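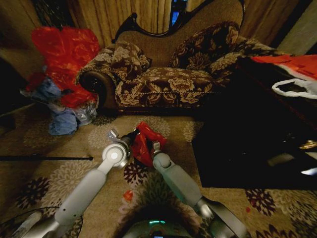
Ticket status: Open (waiting on customer)
Product: Skarkness settee, brown and cream floral
Category: Trim and cushions
Opened: 30/08/2023

Customer message

Hi there! I bought the Skarkness settee from Hurnier back in February and on the whole I love it, but I'm having trouble with the rope trim along the front of the seat cushion. It keeps rolling under. I get it sitting nice and straight along the front, somebody sits down, and by the time they get up the left half has twisted itself underneath again. The right half behaves perfectly well, go figure.

The order came to 2,080 with the two matching pillows and delivery, so I'd like to get this sorted without having the whole cushion replaced if possible. The carved frame is fine, the arms are fine, no complaints there at all.

Support reply

Thanks for writing in. Please check that the seat cushion is the right way around. The zipper should be at the back. Also, is the settee on a level floor, and is anything pushing against either arm?

Customer message

OK, zipper is at the back, checked that first. Floor is level as far as I can tell (I borrowed a level from the garage and the bubble was dead center).

As for things pushing against the arm, well, yes, I'd let the bags pile up on that side. I keep all my plastic bags for reuse, the red ones from the Druseck market and a bunch of blue ones, plus some cloth I've been meaning to fold, and the heap had gotten tall enough to lean on the scroll arm. I can't see a few grocery bags bending a settee, but you asked! So I've started clearing them out and I'll try the cushion again with that end free.
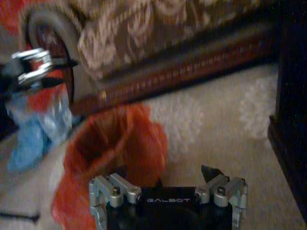

I'm stuffing the small bags inside the bigger ones so they take up less room, and the cloth is going in the closet. While I was down there I ran my hand along the underside of the trim and found something. On the left, the stitching has come loose for a stretch about as long as my hand. The cord still feels firm, it just isn't held down at the bottom edge.

Could that be the whole problem? And can I stitch it myself, or does that mess up the warranty? I have a curved needle and some Sulemana upholstery thread in cream, the 100 yard spool, so there's plenty of it.

Support reply

Loose stitching would let the trim roll. Please don't sew it yet, a home repair can affect a trim claim. Send us the number on the label under the cushion and we'll check your coverage.

Customer message

Will do, label number coming tonight. I've pinned nothing and sewn nothing, and the needle is back in its box.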